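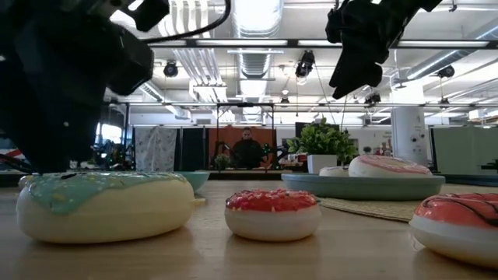

Teal drip, yellow sprinkles: toy donuts on a light wood table, two more on the blue-gray plate.

The donut table

Pretend bakeries are back, and the grown-ups are fussier about it than the kids

Tuesday, a little before nine, and Kyung-hwa Oh is already annoyed with a placemat. Wrong tan. Too orange under the shop lights, she says, makes the pink frosting look like ham. Off it goes, back in the drawer, and out comes another one, straw-colored, rounder, a bit frayed at one side. Better. She puts a gray plate on it and stands back with her arms crossed.

She runs the play food side at Dorlow, a toy shop two blocks up from the river in Zonthorpe, and her front table has become a stop for people who have no children with them at all. They come in to look at donuts. Toy ones. Some leave with one donut in a paper bag, like they'd been to a real bakery.

I went in to write two paragraphs about it and stayed until lunch.

Start with the frosting, she tells me, because that's where the money goes. A cheap play donut is one lump in one color with a line painted around the middle. A good one has a top that looks poured. It drips lower in some places than others, and it runs over the side a little. The base matters too. Cream or white, plain as you like, so the color on top has something to sit against. Pale teal on cream is the shop's best seller, which surprised her. She had bet on chocolate.

Then sprinkles. There are two schools. Scattered, so you can see the frosting between them, or packed on so thick the whole top goes rough. Kids seem to like the packed ones, more to pick at. Adults buy the scattered. And drizzle is its own thing. Dark lines over a pink glaze, thin, not too even. Deok-su Baek paints drizzle for Kapoor, the small workshop across town that supplies the shop, and he does it by hand with a bottle meant for hair dye. He tried a machine-printed version once and the lines came out so straight they looked like a barcode. Sold terribly.

Kapoor made 3,000 donuts in its first year, thinking that would hold for two. It held until June. The second run was 3,507, an odd number that comes down to how many were left good after a bad batch of red. Baek still has a shelf of the bad ones. Sticky to the touch, color of ketchup. He won't throw them out.

So what do people do with them?

Lots of things. Myung-ja Na keeps hers in a shallow bowl by the kettle, and says visitors have reached for one more than once. She lets them get all the way to their mouth. I-seul Yoo, a preschool teacher, uses them for sorting in the morning and for selling in the afternoon, when her classroom turns into a bakery with a cardboard till and some very rude customers. "They haggle," she says. "I didn't teach them that. Somebody at home is haggling."

Her rules for a bakery table are worth stealing, so I wrote them down on the back of a receipt. Mix the sizes. A big donut next to a small one makes a child ask which costs more, and off you go. Keep more than one plate out so there's always a move to make, from this plate to that one, from the tray to the customer. Put down a placemat or two, so a plate has a home to go back to. And leave bare table at the front. That's the counter. If you fill it with stuff the game dies.
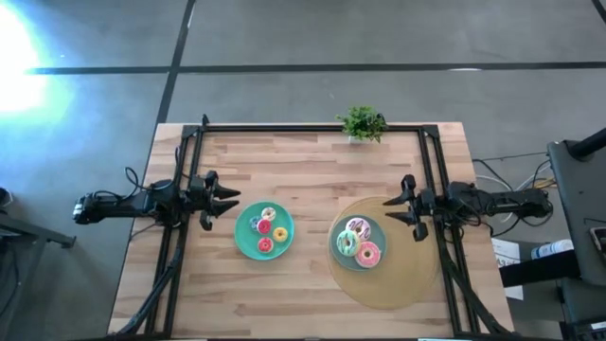 Small ones together on one plate, bigger ones on the other, is how she likes to set up before the kids come in. It lasts for as long as it takes them to get their coats off. After that it's all blue with the yellow and the pink hidden under a chair, which is fine, that's the job.

Color of the plate, now. I hadn't thought about this once in my life and I've since repainted a shelf over it. Oh's view is that play food wants a quiet plate. Teal-green works, slate gray works, anything a bit dusty. White is out, the white frosted donuts vanish on it. Patterned is out. She'd sooner use a saucer from home then the bright red plates that come in the boxed tea sets, and she sells the boxed tea sets.

Wood underneath if you have it. A butcher-block top is lovely with all those strips of different honey colors, though the pieces show up nicely on any light table. Something green nearby helps as well, a leafy plant in a plain pot. She says it makes the whole thing look less like a toy aisle and more like a café that might have a long line.

Frans Stevens disagrees with most of this. He restores old shop fittings and has been buying play food since before his daughter was born, then kept going after she'd lost interest. Plates are a distraction, in his opinion. He wants the donuts in a rack, upright, like records. He drove four hours to Zurkard for a secondhand bakery case and paid more than he'll say in front of his wife. It is a very handsome case. The donuts in it look bored.

His inventory (he keeps one) stands at 1,426 pieces of play food, mostly bread. "Donuts are the fun part," he says. "Bread is the real work." I nodded. No idea what he meant. Later he showed me a rye loaf with a removable heel and I sort of got it.

Care is simple, thank goodness. Damp cloth, a drop of dish soap, dry them on a towel with the frosting side up. Don't soak. An old soft toothbrush gets into the sprinkles, where the jam goes — there is always jam. Keep them off a sunny windowsill, pinks fade first. A chipped sprinkle can be fixed with a dot of acrylic on a toothpick, and Baek will do it free if you bring the donut to the workshop and don't mind waiting while he finishes whatever he's on.

By noon Oh's front table had been rearranged three times, twice by her and once by a boy of maybe four who put every pink one in a pile and walked off satisfied. She looked at the pile for a while. Moved one a little to the left. Left teh rest.

I bought the teal. It's on my desk, on a saucer, and the saucer is white, and I know, I know.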